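4. Exhibitor retention at small horticultural shows: records and method

Fig. 3. Workbench with fixture, upright hard drive in blue carrier, and open desktop tower.
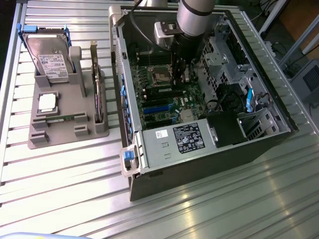
4.1 Source material

The Skarilthorpe show has kept entry books in one form or another since the hall reopened. We used the August shows only. Spring shows were left out, too few classes and the daffodil entries swamp everything else. Entry slips for the later years were typed into Stundia by Gwenllian Ellis, earlier years are handwritten and were transcribed by the second author over one winter. Two books have water damage on the lower third of most pages. Where a name could not be read the entry was dropped and not guessed at.

After cleaning we had 819 entries from named exhibitors. Of these 616 were in the vegetable and cut flower divisions, the rest in fruit, pot plants, baking, preserves and handicrafts. Childrens' classes are not included anywhere in this paper.

An exhibitor is one name at one address. Married couples who enter under a joint name were counted as one. This matters in the onion and leek classes where a joint name is common, and Pritchard (unpublished notes) would have split them. We tried it both ways for the dahlia classes and the ranking of classes did not change.

4.2 Schedule changes

Class names drift. "Six pods of peas" becomes "peas, six pods" and then "peas, nine pods", and we treated all three as one class. Collections were harder. The old "collection of vegetables, four kinds" was replaced by a tray class with a fixed size, and growers who had shown in the first did not all move to the second. Treated as separate classes here. See the appendix for the full table of merges.

The show lists 18 vegetable classes in the most recent schedule. Tomatoes are three of those, split by size. Cadi Gittins, who judged for part of the period, told us the small-fruited class was added after complaints that cherry types were being beaten by anything bigger on the bench. There is no mention of this in the minutes.

4.3 Interviews

We talked to 30 past and present exhibitors. Most interviews were in the exhibitor's own garden or greenhouse, a few by phone. The last one was completed on 3/13/21. Notes were taken by hand, typed up the same evening and sent back to the speaker for correction. Four people asked for changes, mostly to variety names.

Questions were kept open. What did you first enter, who got you into it, what made you stop or nearly stop. We did not ask about prize money in the first round of interviews and should have, as it came up anyway in almost every one.

4.4 Reasons given for stopping

Weather is the answer people give first. A dry June, blight, a late frost on the beans. But growers who named a bad season as the reason had usually come through at least one earlier bad season and entered anyway, often in different classes. So weather alone is weak as an explanation, at least at this show.

Staging comes up more than we expected. Entries have to be on the bench by mid-morning and several older exhibitors said the carrying was the part that finished it. One grower of long carrots described three trips from the car with a plank. Another gave up gladioli and kept on with shallots, which fit in a shoebox.

Judging is the third. Not a wrong result so much as a card with nothing written on it. Weronika Adamczyk showed runner beans for the first time, was unplaced, and got no comment. "I didn't know if they were too old or too bent or what." She did not enter the next year. She came back two years later after a neighbor went through the bench with her class by class. Similar accounts from five others, all first-time exhibitors in vegetables.

4.5 Comparison with Gethin

The Gethin show is smaller and runs one week after. Its judges have written a line on every unplaced card for as long as anyone we spoke to could remember. Meinir Lloyd kindly let us see the entry books but they are incomplete, with no addresses before the move to the school field, so the same exhibitor rule can't be applied properly. We matched on name only. First-time exhibitors at Gethin do seem to return more often. We would not put it stronger then that. Some of the returners also show at Skarilthorpe and may be counted as new at Gethin when they are old hands.

Prize structure also differs, Gethin gives seed vouchers from Jusia in place of cash. No one interviewed thought the vouchers made a difference either way. Cledwyn Pritchard thought entry fees might, and fees are taken up in section 5 along with the late-entry rule.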